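**Kesness Manipulation Group: minutes, regular meeting**
13 September 2025, Merstead, small conference room (the large one had a birthday in it)

Present: both graduate students, the lab engineer, the visiting researcher from the Benden project, the PI by phone for items 1 and 2. Minutes taken by whoever sat closest to the door.

## 1. Minutes of the last meeting

Approved. The PI asked that "the arm was sulking" be changed to "the arm exceeded its joint torque limit." Done.

## 2. Where the rim-grasp study stands

The question, for anyone who has been on vacation: if the policy picks a point on the rim using wrist camera views only, does it do as well as the one that also gets the overhead view? The method is the Angelovski sampler, which proposes rim points and ranks them by how much wall it expects between the fingers.

Collected so far: 168 episodes. Usable: 88. The group looked at these two numbers for a while. Of the rest, 39 were dropped for bad timestamps, and the others are waiting on a second labeler, a position that remains open.

The engineer put up a wrist view of the dish rack setup as a reminder of what the sampler has to deal with.
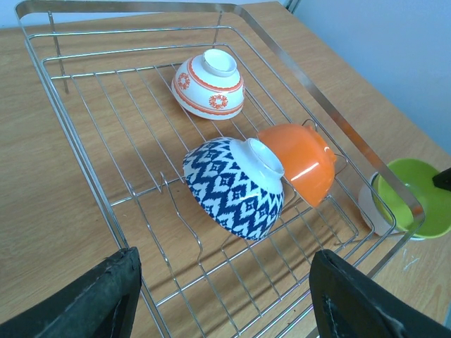
*Fig. 1. Rack setup, wrist view. Three bowls upside down on the wires, one upright on the table to the right.*

Discussion. The sampler likes the orange bowl and the zigzag bowl about equally and tends to propose a point right where they touch, so it gets credit for one rim while grabbing at two. One student argued this is a labeling problem. The other argued it is a sampler problem. The PI said it was a Saturday.

The wire shadows on the wood were also raised. The edge detector reads some of them as wires. Masking the tabletop was suggested, tried on a laptop during the meeting, and found to mask part of the rack as well.

Decision: touching bowls stay in the study and get their own row in the results table. We will not quietly average them in.

## 3. Two-arm grasps

The visiting researcher reported on the two-arm condition. The plan is to have one arm hold the rim while the other arm's wrist camera looks along the side of the bowl, giving us a view of a grasp that the grasping arm can't get for itself.
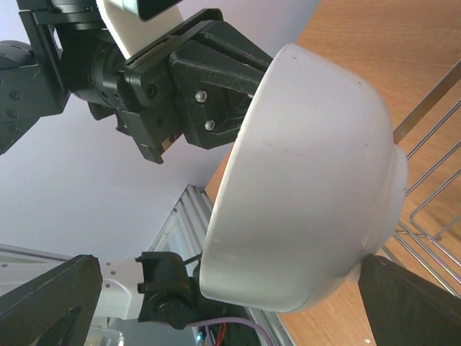 *Fig. 2. Large white bowl clamped near the rim by the second arm, seen from the other arm's wrist.*

General agreement that this is the most useful view we have. General agreement also that it is full of robot. The segmenter currently labels the black fingers at the bottom as one object and the black gripper at the top as either "gripper" or "background," depending on the checkpoint. A checkpoint that prefers "gripper" has been requested.

The specks and scuffs on the bowl wall came up. They turn out to be helpful, as a plain white bowl gives the tracker very little to hold on to. A motion to scuff the other dishes was not seconded.

The pose estimate from this view is still being compared with the arm's own joint readings. There is no result to report yet, and the visiting researcher declined to guess one, despite encouragement.

## 4. Thin walls and see-through-ish plastic

Item carried over from last time, and from the time before that.

The translucent container is the hard case for depth. The depth map treats highlights inside it as features of the landscape. The wrist view does better, as long as the scoring looks at the rim and leaves the interior alone. In the view discussed, one finger is against the inner side of the rim and the other against the outer side, and that is the geometry the scoring is supposed to reward.

The students will rerun the scoring with the interior masked. If the ranking changes, it goes in the paper. If it doesn't, it goes in the appendix, where it will have company.

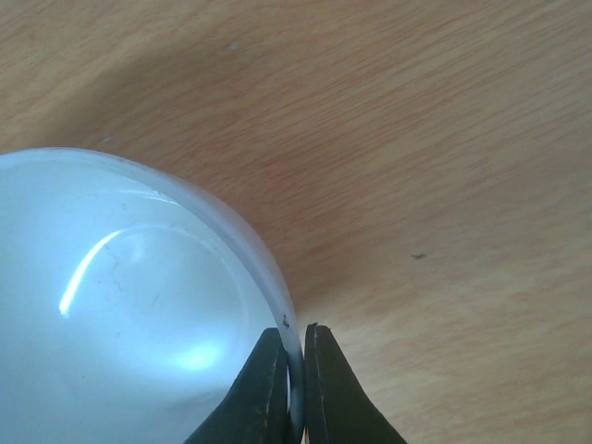

## 5. Actions

- Rerun rim scoring with interior mask, all 88 usable episodes. (Students)
- Fix the timestamp writer before anyone records anything else. (Engineer)
- Split touching-bowl episodes into their own row. (Students)
- Find a second labeler. (Everyone, meaning it this time)
- Draft of the methods section, 9 pages at most, by December. (PI)

## 6. Any other business

The whiteboard markers are dry. This was also reported last time.

Meeting closed when the birthday party asked for our chairs.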